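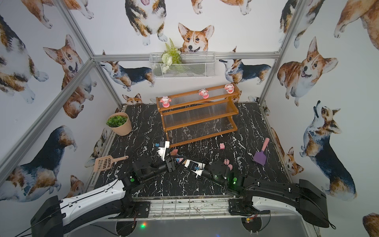 My problem for most of January was that our policy had learned the room instead of the job. We train a pair of arms to put small things on shelves by copying people who drive the arms by hand, and the copying works nicely until you change something a toddler would ignore, such as the wallpaper. So now we change the wallpaper. The current edition is watercolour corgis on three sides, with one of them peering over the wire basket on the back wall like a neighbour with opinions, and the floor is black marble, or at least printed with the ambitions of black marble. The job is the three-tier shelf in the middle and the bunny-eared figurines in pink dresses. The corgis are there to be ignored, and teaching a network to ignore a corgi has taken up more of my life than I had budgeted for.

I should say what the method is, as I've been grumbling about it here for weeks without explaining it. The usual recipe for this kind of work is to collect a great heap of demonstrations in one tidy setup, train, and report a very good number from that same tidy setup. We had done exactly this. Our first set was 2000 demonstrations against a plain grey backdrop, and the number was lovely. Then I moved the rig one bay along, where the light comes from the other side, and the arms began placing things with great confidence on a patch of air next to the shelf.

The obvious cure is to fake the variety. You take your grey-backdrop recordings, cut out the backdrop in software, and paste in kitchens, gardens, static, whatever you like. It's cheap and it can run overnight. It also helped, a bit. But the pasted walls never throw any colour on to the objects, and they never sit quite right behind the gripper fingers, and I have come to suspect the network was spotting the joins. I can't prove that. I did spend a fortnight trying to, and have a folder of heat maps that would convince anyone who already agreed with me.

So we went the other way and changed the real thing. The set is called Murnix, which was meant to be a placeholder. The idea is that every demonstration session gets a different dressing: walls, floor, plants, and some clutter that has nothing to do with the task. We recorded 302 demonstrations across 14 dressings, which is a fraction of the original heap and took a good deal more patience per recording. Changing the panels is dull. So is cleaning the grate at the front, which I have given up on.

Siobhán Dunne did most of the driving. She is far better at it than I am, and this turned out to be a problem of its own. Her demonstrations are smooth and rather similar, and a policy trained only on them has no notion of what to do when it picks something up badly, never having seen it happen. Mine are full of fumbles and recoveries. I'd like it noted that my incompetence is now a design feature, though Siobhán says she would word that differently in the write-up.

The result, then. We kept 2 dressings out of training altogether and tested on those. The policy trained on Murnix beat the one trained on the grey heap in both, and by enough that I stopped re-running it to check. The pasted-background version came in between, closer to the grey one than I'd hoped, given how long I spent choosing the gardens. On the grey backdrop itself the old policy still wins, so if you own a grey room and intend never to leave it, you're well served.

Some things I don't like about this, before anybody writes in.

The grey policy and the Murnix one differ in more than their walls. The clutter changed as well, and so did the driver mix, and I can't tell you how the credit divides. Gowda, our older training code, had a cropping bug for part of the grey runs too. I have since re-trained with it fixed and the gap shrank slightly, which is the sort of sentence one wants to put in a footnote.

Plants are worse than walls. I expected big loud patterns to cause the trouble, and early on they did, but the failures that remain cluster round leaves. My guess is that anything thin and branching near the back of the workspace looks a bit like a cable or a finger at the resolution we feed in. We do scale the pictures down rather brutally. Trying a larger input is next on the list, and it will make training slow enough that I'll have to find a hobby.

Two arms are harder than one in a way I still underestimate. When the dressing is unfamiliar, the individual arms mostly cope. What goes first is the timing between them, so that one lets go a shade before the other has hold. We score that as a failure like any other, and I think we ought to be scoring it separately. Siobhán has been saying this since the autumn. I have now thought of it independently.

I took an early version of all this to a small workshop in Temurness, where a very polite man asked whether fourteen rooms was a lot of rooms. It's a fair question. I said it was more than one. What I should have said is that the curve was still climbing when we stopped: the test score went up with nearly every dressing we added, and there was no sign of it levelling off by the end. We stopped on account of running out of panels and goodwill.

The plan for the next round is to stop choosing the dressings ourselves. Left to our own taste we drift towards things we find funny, and I doubt that "amusing to two people in a windowless lab" covers the space of real kitchens. Jullex, the little script I've been writing in the evenings, picks the combinations of wall, floor and clutter and prints them out as a list. It isn't clever. It shuffles, and it refuses to give you anything too close to what you've already done. The first list it produced asked for the same floor in every row, so there is a bug in it somewhere, and that's tomorrow morning gone.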